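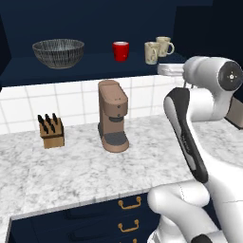 Bultden Hockey Club, Equipment Room

Search this guide Go

Section 4: Setting up the Jesteck skate sharpener
January 24, 2023, by the equipment staff

The Jesteck box promises a perfect edge on the first try. We have not seen one yet. Follow the steps below and check every blade yourself before it goes back to a player.

1. Set the machine on a bench that does not rock. The rubber feet are supposed to absorb any wobble. They don't absorb much.

2. Plug it straight into the wall. No extension cords.

3. Fit the wheel and tighten the nut by hand, then a quarter turn with the wrench supplied. Spin the wheel with the power off and listen for rubbing.

4. Dress the wheel. The printed manual says one pass is enough for any hollow. Make three.

5. Clamp the skate with the toe pointing left. Sight along the blade and adjust the height knob until the wheel meets the center of the steel.

6. Make 10 light passes, heel to toe, at an even speed. Wipe the blade between passes if you see grit.

7. Lay the edge checker across the blade. If one side sits high, move the height knob one click and repeat step 6.

CAUTION: Wear eye protection. The clear guard is small and leaves a gap at the side.

CAUTION: Do not sharpen goalie skates at the player setting.
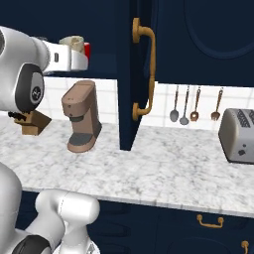
Fig. 4-2. Mug held above the counter.

Note on wheel life: Figueiredo, who sold us the wheels, rates each one for 300 pairs. Ours started leaving chatter marks at around half that. Write the count on the log sheet and go by what the steel looks like. The "smart" wear light has stayed green on wheels we had already thrown out.

Note on the finishing stone: Bondano sells a coated stone, part 558, as a match for this machine. We tried it next to the plain stone and could not feel a difference on the ice. Use up what is in the drawer. We'll look at it again in February when the next order goes in.

8. Switch off, unplug, and brush out the dust tray before you leave the bench.

Contact the equipment room | © 2023 Bultden Hockey Club | Back to top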